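Trying out two gripper finger sets on one table

I love this test! You get a real feel for a gripper in a single afternoon, and the only supplies are things from the kitchen.

1. Bolt on the first set of fingers and home both arms.
2. Put out a mix of shapes: fruit, drink cans, a couple of cups on a rack. Leave plenty of bare table so the arm can swing wide.
3. Run each pick 10 times at the same speed. Write down every slip, even the tiny ones.
4. Swap fingers and start over. Don't touch the camera!

My Darnau fingers were great on cans but kept pushing round fruit into the basket wall. The softer Branduvon pair did much better there (Beca Bevan called it, so I owe her lunch).
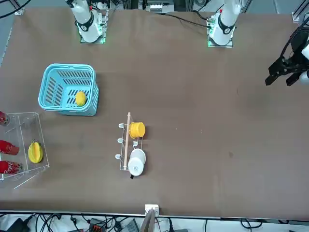 Lemon in the basket, cups on the rack, left gripper out at the side.

If a cup handle gives you trouble, turn the wrist a little and come in from above. Try 2 or 4 angles before you blame the fingers.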